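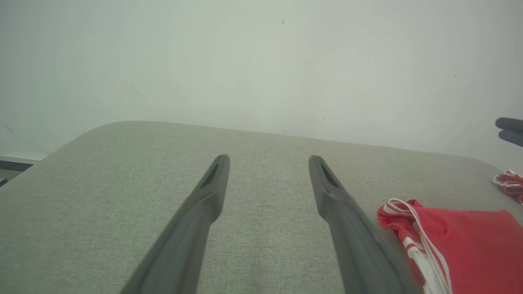
3.2 Stream water sampling and the treatment of gaps

Figure 2. Gripper fingers held open, with fabric between them.

The Pirkgate catchment drains a long, gently sloping stretch of blanket peat, and anyone who has walked it after a wet week will know how quickly the main stream changes from the colour of weak tea to something a good deal darker. It was this change that first drew us to the place, and it remains the thing we most wanted to measure well. Dissolved organic carbon leaves the peat in pulses, most of it during a small number of storms each year, and a sampling scheme that visits the stream on fixed days will miss a fair share of those pulses however faithfully it is kept up. We therefore ran two schemes side by side. The first was a plain weekly visit to each of the three stations. The second was driven by the height of the water at the lower weir, so that bottles were filled more and more often as the stream rose and less often as it fell away again.

The upper station, which we call Muvska after the bog it drains, lies 2,000 metres upstream of the lower weir and receives almost no water from mineral soils. The middle station, Cestel, stands just below the meeting of two tributaries, one of them fed partly by old drainage ditches that were blocked some years before our work began. The lower station is the Ishida weir itself, where the stream leaves the peat and enters rough pasture. We had hoped for a fourth station on the pasture, and spent a good part of the first spring looking for a suitable spot, but the banks there are soft and the channel wanders, and we were never happy with any of the cross-sections we tried.

Altogether the two schemes gave us 1,471 water samples that passed our checks. Each was filtered on the day of collection, kept in the dark at four degrees and analysed within the week. Samples from the storm scheme sometimes had to wait in the bottle rack overnight before they could be fetched, and we were naturally worried that some of the carbon would be used up by microbes in the meantime. To look into this we filled 40 pairs of bottles by hand, filtering one of each pair at once and leaving the other in the rack until the following morning. The differences were small in cool weather and rather larger in July and August, and the summer storm samples have been corrected accordingly. Readers who would prefer the uncorrected values will find that our main conclusions hold with those as well, although the summer totals come out a little lower.

Stream flow was worked out from water height using a rating curve for each station. The curves for Muvska and Ishida are good ones and we have leaned on them heavily. The curve for Cestel is less satisfactory at high flows, when water spills over the left bank and finds its way round through the rushes, and for this reason the yearly loads given for that station should be read as lower limits.

The record has one long gap. In October 2002 a flood carried gravel into the stilling well at Ishida, and the height record was lost for 30 days until the well could be dug out and the float reset. Weekly visits carried on throughout, so we have carbon concentrations for the period but no continuous flow. We filled the gap by regression on the flow at Muvska, using the whole of the preceding autumn to fit the relationship. It is a simple method and we are well aware of its faults, chief among them that rain does not always fall evenly across the catchment, but it did a respectable job when we tried it on stretches of record that were complete. The large storm in the first week of December, by which time the well was working again, was reproduced closely both in its timing and in the height of its peak.

Loads were then calculated by multiplying flow and concentration at hourly steps, with concentrations between samples filled in along a straight line. During storms the bottles were close enough together for the choice of method to matter very little. During long dry spells it mattered even less, the stream being low and its colour hardly changing from one week to the next. The awkward cases were the small, sharp rises that failed to reach the trigger height at the weir, and we return to these in Section 4, where the loads from the two schemes are compared.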